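Stirnov und Hochschule Wundby vereinbaren Zusammenarbeit bei Campusradio

Wundby – Die Kommunikationsagentur Stirnov und die Hochschule Wundby bauen ein gemeinsames Programm für das Campusradio auf. Eine entsprechende Vereinbarung wurde am Montag im Rektorat unterzeichnet. Sie gilt zunächst für 24 Monate.

Geplant sind fünf Sendereihen über Forschung, Studium und das Leben am Standort. Stirnov übernimmt die redaktionelle Beratung und schult Studierende in Interviewführung und Schnitt. Die Hochschule stellt Studio und Sendeplätze. Über die Inhalte entscheidet weiterhin die studentische Redaktion. 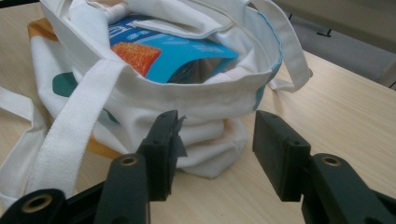
Stofftasche mit blauer Packung

Im vergangenen Studienjahr gingen bei der Redaktion 1.911 Hörerzuschriften ein. Viele betrafen Fragen zu Bewerbung und Wohnungssuche – beide Themen erhalten nun feste Sendezeiten. Die erste Ausgabe läuft im Dezember um 18 Uhr.

Für die Außenstelle Urdale sind drei Workshops vorgesehen. Die technische Ausstattung dafür liefert das Tonstudio Pacheco. Anmeldungen nimmt die Pressestelle der Hochschule entgegen, die Teilnahme ist für Studierende kostenlos. 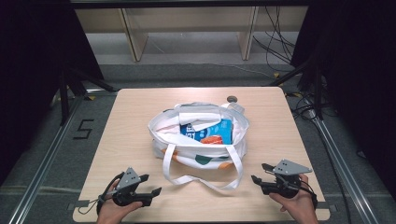 Helle Stofftasche auf dem Tisch

Über Stirnov: Die Agentur mit Sitz in Wundby berät Bildungseinrichtungen und Kommunen in Fragen der Öffentlichkeitsarbeit.

Abdruck honorarfrei, Belegexemplar erbeten.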